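Ehrenamt auf der Richterbank – Sprechzettel für den Abend im Bürgerhaus Lakside, Plakiten
Reynaldo Ocampo, Montag, 23. Oktober

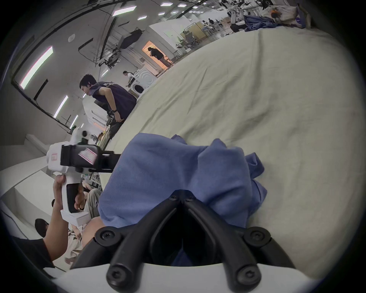 Guten Abend zusammen, und erst einmal herzlichen Dank, dass Sie bei diesem Wetter hergekommen sind, manche ja sogar mit dem Bus aus Floltavby (der letzte fährt früh, ich behalte die Uhr im Blick, versprochen!). Ich möchte Ihnen erzählen, wie das ist, wenn man als Schöffe zum ersten Mal vorne neben einer Richterin sitzt und plötzlich mitentscheiden soll. Angefangen hat es bei mir mit einer ganz kleinen Sorge, nämlich: Was zieht man da an? Am Abend vorher lag mein gutes Hemd genauso da wie der blaue Stoff auf dem Bild, ein einziger weicher Haufen mit lauter Falten, und ich habe bis kurz vor Mitternacht gebügelt. Dabei tragen Schöffen keine Robe, und eine Kleiderordnung gibt es auch nicht. Ordentlich und unauffällig, das reicht völlig.

(kurz warten, wer selbst schon Schöffe war, darf die Hand heben)

Die erste Sitzung
Ich war viel zu früh da, natürlich. Saal 27, am Ende eines langen Flurs, und vor der Tür saß ein junger Mann mit seiner Mutter, und mir wurde erst nach einer Weile klar, dass er der Angeklagte sein musste. Das hat mich mehr mitgenommen, als ich gedacht hätte. Man liest so oft in der Zeitung von »dem Angeklagten«, und dann sitzt da jemand und knetet seine Mütze. Gesprochen haben wir nicht miteinander, das wäre auch falsch gewesen. Freundlich nicken, weitergehen, im Beratungszimmer melden.

Vor der ersten Dienstleistung wird man vereidigt. Ich hatte mir den Text vorher durchgelesen und war trotzdem aufgeregt. Im Stehen, mit erhobener rechter Hand, mit oder ohne religiöse Beteuerung, das darf jeder selbst wählen.

Wer sitzt da eigentlich?
Beim Schöffengericht am Amtsgericht sind es in der Regel eine Berufsrichterin oder ein Berufsrichter und zwei Schöffen. Für die Schuldfrage und für die Strafe braucht es eine Zweidrittelmehrheit. Rechnen Sie das ruhig einmal durch: Gegen beide Schöffen kann niemand verurteilt werden. An dieser Stelle wird es im Saal meistens still, und ich finde, das darf es auch.

(Pause lassen, einen Schluck Wasser trinken)

In der Beratung stimmen die Schöffen vor dem Berufsrichter ab, und zwar der jüngere zuerst. Das ist klug gemacht, denn sonst würde man sich vielleicht doch hinter dem Fachmann verstecken. Ich war beim ersten Mal der Ältere und habe meinen Nachbarn ein bisschen bedauert. Was in der Beratung gesprochen wird, bleibt dort, auch nach Jahren noch. Deshalb werde ich Ihnen heute von keinem Urteil erzählen, so gern ich manchmal möchte, und meine Frau erfährt am Küchentisch auch nichts.

Fragen stellen
Ja, das dürfen Sie! Schöffen können Angeklagte, Zeugen und Sachverständige befragen, wenn der Vorsitz ihnen das Wort gibt. Ich habe mich am Anfang nicht getraut und mir alles nur auf einen Block geschrieben. In einer Pause hat mich die Vorsitzende dann gefragt, was ich da eigentlich die ganze Zeit notiere, und meine Frage nach der Straßenbeleuchtung hat sie nach der Pause gleich zugelassen. Wichtig ist der Ton. Wer so fragt, dass jeder merkt, was er schon glaubt, riskiert einen Befangenheitsantrag. Also kurze, offene Fragen, und das Gesicht möglichst ruhig halten (das mit dem Gesicht übe ich bis heute).

Arbeit und Familie
Damit komme ich zu dem, was mich nach solchen Abenden am häufigsten gefragt wird. Der Arbeitgeber muss Sie für die Sitzungen freistellen. Ich war damals in der Bäckerei Stankevičius angestellt, und mein Chef hat erst einmal tief geseufzt, weil ein Sitzungstag ausgerechnet in die Woche vor dem Stadtfest fiel. Dann hat er den Dienstplan umgeschrieben und wollte hinterher bloß wissen, ob das Essen in der Gerichtskantine etwas taugt. Legen Sie die Ladung so früh wie möglich vor, die Termine kennt man meist schon für das ganze Jahr. Für Verdienstausfall, Fahrtkosten und Zeitaufwand gibt es eine Entschädigung, den Antrag bekommen Sie bei der Geschäftsstelle. Reich wird man davon nicht.

Wer verhindert ist, muss sich entbinden lassen und darf nicht einfach fernbleiben, sonst droht ein Ordnungsgeld. Ein gebuchter Urlaub kann ein Grund sein, ein voller Schreibtisch eher nicht.

Wer kann es werden?
Deutsche Staatsangehörigkeit, zu Beginn der Amtszeit mindestens 25 und höchstens 69 Jahre alt, in der Gemeinde wohnhaft, gesundheitlich geeignet und der Sprache ausreichend mächtig. Die Amtszeit dauert fünf Jahre. Juristische Kenntnisse braucht niemand mitzubringen, und ich sage das so deutlich, weil ich selbst beinahe daran gescheitert wäre, dass ich es nicht wusste. Beworben wird sich bei der Gemeinde, für das Jugendschöffenamt beim Jugendamt. Dort sollte man in der Erziehung erfahren sein, also gern auch Trainerinnen, Erzieher oder einfach Eltern.

(falls noch Zeit ist: die Geschichte mit dem Dolmetscher und der falschen Saaltür)

Zum Mitnehmen
Merkblätter liegen hinten neben der Garderobe. Im November organisiere ich einen gemeinsamen Besuch einer öffentlichen Verhandlung, die Liste dafür geht jetzt durch die Reihen, bitte leserlich schreiben. Handys bleiben im Saal aus, und wer mitkommt, plant für die Einlasskontrolle bitte etwas Zeit ein.

So, und jetzt Ihre Fragen. Den Bus nach Floltavby sage ich rechtzeitig an.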